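Inness 通讯 五月号
研究进展

只看手腕的那一路画面：Irno 方法的中期结果

上一期我们写过，Stodora 小组希望机械臂只依靠手腕上的小相机来完成抓取和摆放，不再使用固定在桌子上方的相机。有几位读者来信问进度如何。这一期我把四月底以前的结果整理出来，其中有好的部分，也有一部分我们还没有弄明白。中文不是我的母语，有些术语我翻译得可能不够标准，请读者原谅，也欢迎来信纠正。

先说问题本身。腕部相机离夹爪很近，夹爪动，画面就动。它的优点是在最后几厘米看得非常清楚；它的缺点是在手臂还离得远的时候，目标物常常只在画面的一个角上，甚至完全不在画面里面。用示范数据训练出来的策略，遇到目标不在画面里的情况，会做一种很固定的动作：它朝着训练时最常出现的方向伸过去。如果目标恰好在那里，看上去像是成功了，统计的时候也会算作成功。我们去年的报告里面就包含了这样的成功，现在回头看，那个数字是偏高的。

Irno 的想法比较简单。我们在每一段示范里，把时间分成“看得见目标”和“看不见目标”两种片段。看得见的片段，按照平常的办法训练策略去模仿操作员的动作。看不见的片段，我们不要求策略模仿手臂的位移，只要求它预测：接下来哪一个转动方向会让目标进入画面。也就是说，同一个网络有两个输出，一个管抓，一个管找。运行的时候由一个置信度来决定听哪一个输出的话。置信度的阈值目前是人工设定的，这一点后面还要谈。

数据方面，我们一共用了 788 段示范，由两名操作员完成，全部是桌面上的小物件任务。物件是平常的东西：彩色方块、试管架、胶带卷、充电头之类。桌面是绿底白格的，格线对人很方便，摆放物件时容易对位置。对网络来说，格线带来的影响就复杂一些。我们本来以为重复的格子会让网络迷惑，后来从消融实验看到，网络在相当大的程度上利用格线的透视来估计相机的高度和倾斜。把格线在训练画面里抹去以后，找目标的成功率下降，抓取的成功率几乎不变。

标注工作由 Dilani Abeysekara 负责。开始时我们用一个现成的检测器自动判断目标是否可见，但是检测器对只露出一小部分的物体很不稳定，同一段示范里前后相邻的画面会一会儿判为可见、一会儿判为不可见。她后来定了一条规则：目标露出的部分如果足够让一个没有看过前面画面的人说出它是什么，就算可见。这条规则听起来主观，执行起来一致性反而比检测器好。我们让两个人分别标同一批片段，不一致的地方大多数在物体刚刚进入画面的那一瞬间，相差很少几帧，对训练没有明显的影响。

另外有一件小事对结果影响不小，写下来给做同类工作的人参考。腕部相机总会拍到夹爪自己的手指，它们在画面下方占去一块固定的黑色区域。早期我们做随机裁剪来增加数据的变化，裁剪有时候把手指裁掉，有时候留下。后来 Herath 组建议我们停止这种裁剪，让手指始终留在画面里。改了以后，合拢夹爪的时机准确了许多。我们的解释是，手指的位置和开合给了网络一个不变的参照，可是我们没有单独的实验来证明这个解释。
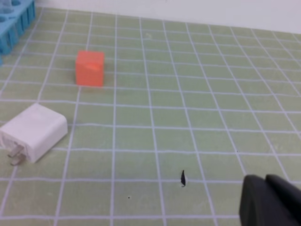 Nazma Weerakoon 读了初稿以后提出不同的看法，她认为“找”和“抓”不应该共用一个视觉编码器。按照她的经验，共用编码器的时候，抓取任务的误差信号比较强，会慢慢把特征拉到近处的细节上，画面边缘的信息就变弱了，而找目标恰恰需要边缘的信息。她建议至少做一组分开训练的对照，再来谈 Irno 的优点。她还说，七个百分点的提高在这样规模的测试里不能算很大，换一个随机种子也许就少掉一半。

这个意见我们接受。对照实验已经在排队，用的是同样的数据，编码器完全分开，其他的设置不变。关于随机种子，我们目前报告的是 4 个种子的平均值，其中最差的一个种子也比基线好，但是差距确实不大。准确的说法应该是这样：和只做模仿的基线相比，Irno 在整体成功率上平均提高 7 个百分点；如果只计算起始时目标不在画面里的那些测试，提高更加明显，但是这一类测试的数量较少，我不愿意在这里写一个数字，等下一轮测试做完再公布。

下面说失败的情况。第一种失败，我们在组里叫它“犹豫”。置信度在阈值附近来回变化，于是网络一会儿想找，一会儿想抓，手臂就在原处小幅度地摆动。处理的办法是加一个保持时间：一旦切换到某一种输出，至少保持 2 秒才允许再切换。摆动基本上消失了，代价是反应变慢。如果在这段时间里有人移动了物体，手臂还会照旧往原来的方向走一小段。做演示的时候这个缺点很容易看出来。

第二种失败跟物体的相互遮挡有关。试管架有很多孔和竖条，后面的东西会从缝里露出一点颜色。网络对这一点颜色反应过分敏感，有时候把透过架子看到的格子面当作目标的一部分。透明的试管使情况更加困难，因为透过它看到的是架子本身的颜色。目前我们没有好的办法，只是增加了把目标放在架子近旁的示范，让网络多见一些这样的情形。
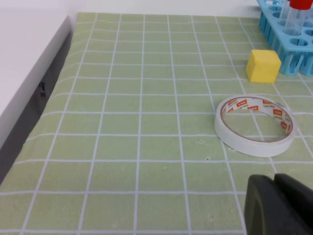 第三种失败比较有意思。任务指令里如果只写颜色，不写形状，例如“拿起黄色的”，网络找目标时会比指令写完整的时候转得更多。我们检查了语言部分的注意力，看起来只有颜色词的指令使网络不容易达到高的置信度，所以它停留在找的状态里更久，即使目标已经清楚地在画面当中。这可能说明我们的置信度混合了两件不同的事情：一件是“我看见目标了没有”，另一件是“我知道目标是什么没有”。把它们分开，是下一步工作里我个人最想做的一项。

前面提到阈值是人工设定的。我们试过让网络自己学习阈值，结果它很快学会永远不去找，原因是在训练数据里，看得见目标的片段远远多于看不见的片段，不找也不会损失很多。给两种片段加不同的权重以后情况有所好转，然而权重又成了一个需要人工设定的数字，等于把麻烦从一个地方搬到另一个地方。如果读者当中有人处理过类似的不平衡，请写信告诉我们你是怎么做的，失败的经验也很有用。

有读者问过计算的开销。两个输出共用编码器的时候，运行速度和基线没有可以感觉到的差别。分开编码器会慢一些，我们的控制电脑应该还能承受，具体要等对照实验做完才知道。

关于数据的公开：标注规则的说明已经写好，正在由 Dilani 做最后的校对，示范数据会在对照实验结束后一起放出来，包括那些我们认为质量不高、没有用于训练的片段。有些片段里操作员自己也找错了方向，然后再转回来。我们原来打算删去，后来想到这种纠正的动作对于学习“找”也许正好有价值，就保留下来，并且另外加了标记。

下一期计划写分开编码器的对照结果。如果赶得及，也会写一写更换桌面以后的测试，就是把绿底白格换成没有花纹的单色桌面，看格线的作用究竟有多大。

近期文章
· 腕部相机标定的几个常见错误
· Herath 组来访记录：关于夹爪手指的形状
· 示范数据应该由几个人来采
· Stodora 小组：从固定相机到腕部相机
· 读者来信选登（四月）

您收到这封通讯，是由于您曾经在本站登记邮箱。如果不想继续接收，请点击邮件末尾的“退订”。
本网站使用 Cookie 来记住您的语言设置。继续浏览即表示同意。

联系编辑部 | 投稿说明 | © Inness 通讯 保留所有权利 | 返回顶部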